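Brumley tablecloth, cream with grid, large size

I bought this tablecloth in June for our living room table and now I have used it enough to write something useful. I paid 248 for it in the Borkatar shop, and I know this is a lot of money for a piece of cloth. My old one was from Solís, it cost much less and it served us for 13 years, so I had this comparison in my head all the time.

First, the size. Our table is long with rounded ends, and this is a difficult shape. Most cloths are made for a rectangle or for a circle. The seller told me to measure the top and add the same drop on each side, and then to choose the next size up. I did so. On the straight sides it falls very well. At the rounded end the cloth makes folds, and you must arrange them with your hand, otherwise one corner hangs lower than the other. It takes me one minute in the morning and I don't mind it.

The grid is a matter of taste. My husband says it is like a school notebook. I like it, but I must warn you that with lines you see at once when the cloth is not straight. With a plain cloth you can be lazy.

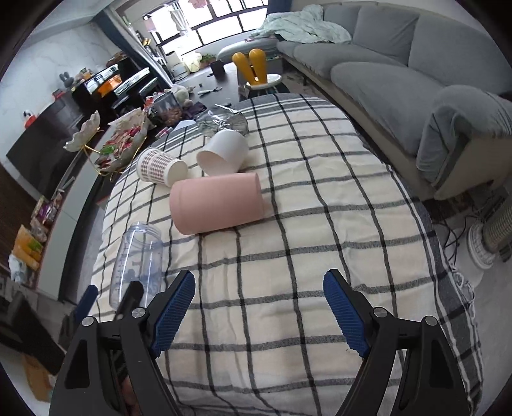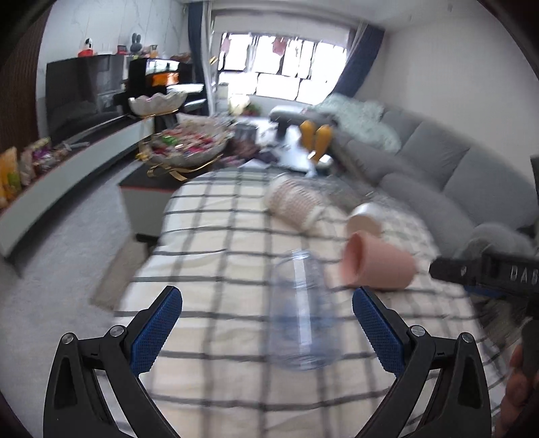 The cream colour with the dark grid, on our table in the living room.

Yesenia Bañuelos wrote under my first short review that hers became smaller after washing at 60 degrees, and she asked if I had the same problem. She also said that the fringe came out of her machine in one big knot and she spent an evening with a comb.

I wash mine at 30 and it kept its size, I measured before and after. For the fringe I put the whole cloth in a laundry bag and choose the slow spin. Some knots are a little looser than in the beginning, but none has opened. The label permits 40, so I think 60 was too much, but the shop could write this more clearly on their page.

Ironing is the weak point. The cloth wrinkles easily, also when it is folded with care in the drawer. I iron it a bit damp, from the back side, and after two days there are soft wrinkles again. If you want a perfectly smooth table, take the Baken one, which my sister has and which needs almost no iron. It feels more like plastic under the hand, though.

Stains: coffee went out with cold water and soap. Red wine left a pale shadow near the middle, and I put the fruit bowl on it.

I give four stars. I would buy it again, but I would wait for the sale.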